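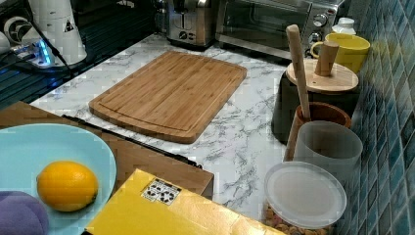
A comment under our June release notes said the calibration routine was the only part of the kit worth paying for, and asked whether we would sell it alone. We do now. It is listed as Zidoder Cal and runs without the rest of the package.

## About Stoleteo

Stoleteo makes Zidoder, a kit for setting up and testing tabletop robot arms on household tasks. We work from a unit in Flendulham. The company started as a contract integration shop and moved to a single product after the third customer in a row asked for the same set of mounts, scripts and test layouts.

We don't build arms. The kit fits onto an arm the customer already owns, and most of our support time goes into the gap between what the arm's controller reports and where the gripper is.

## What is in the kit

- Two camera mounts, one fixed and one for the wrist, with clamps for counters up to 69 mm thick
- A calibration target and the Cal software
- 17 task layouts, each with a setup sheet and a pass/fail definition
- Logging software that stores joint states, commands and video on one clock
- One year of updates

The layouts are kitchen and utility-room tasks. They cover picking, placing, wiping, opening and sorting. Drawer layouts ship separately, as the hardware is too heavy for the standard carton.

## Surfaces and objects 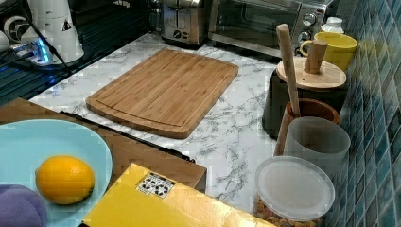
*3 min read*

Layouts are written for counters with ordinary things on them. A bamboo cutting board on a gray-veined, marble-patterned top is a usable starting point: the board is flat, its edges are straight, and its rounded corners are easy to fit. The juice groove is the feature to watch. On some depth cameras a shallow groove merges with the board surface, and a planner that takes the groove as the edge will aim the fingers too far in. Cal reports edge error separately from surface error for this reason.

Translucent containers are harder. A frosted cup or a clear jar may return partial depth or none, and glossy tile behind them adds false points. The setup sheets ask for at least one such item near the work area. Customers who remove it get better numbers in testing and worse ones after installation. We ask them to report both.

A lemon on a plate appears in four of the picking layouts. Any firm fruit of similar size can replace it. Log the substitute in the object field.

## How we test

Every release is run on our own bench before it goes out. The current release was run for 816 trials across the full set of layouts. A trial has a limit of 180 seconds, after which it is logged as a failure, including when the arm is still moving. Operator resets are logged with a cause code. We publish the full table, with the failures, to anyone holding a license.

Known limits in the current release:

- Cal assumes a rigid counter. On a folding table the results drift, and the software does not detect it.
- Stainless-steel fronts, such as those on toasters and toaster ovens, can produce reflections that the fixed camera reads as objects. Masking is manual.
- Soft items are supported for picking only. Folding is not supported.
- The wrist mount fits round flanges. An adapter for square flanges is in test.

## Services

On-site setup takes two days. The first covers mounting and calibration; the second is spent running layouts with the customer's staff operating the arm. We no longer offer one-day visits. Calibrations done in a hurry were generating most of our repeat calls.

Remote review is sold by the session. Send the log folder and the setup sheet, and we return a written report with time stamps for each fault. Video without joint data can be reviewed, but the report will be limited to visible contact and placement.

Our accessories, including clamps, targets and replacement cartons, are supplied through Siu. Orders for those go to Siu directly. Software licenses and services are ordered from us.

## Working with us

Trial licenses cover Cal and two layouts of the customer's choice. Requests should state the arm model, controller version, camera model and counter thickness. Requests without a controller version are held until we have it.

Page last revised 2025-08-26.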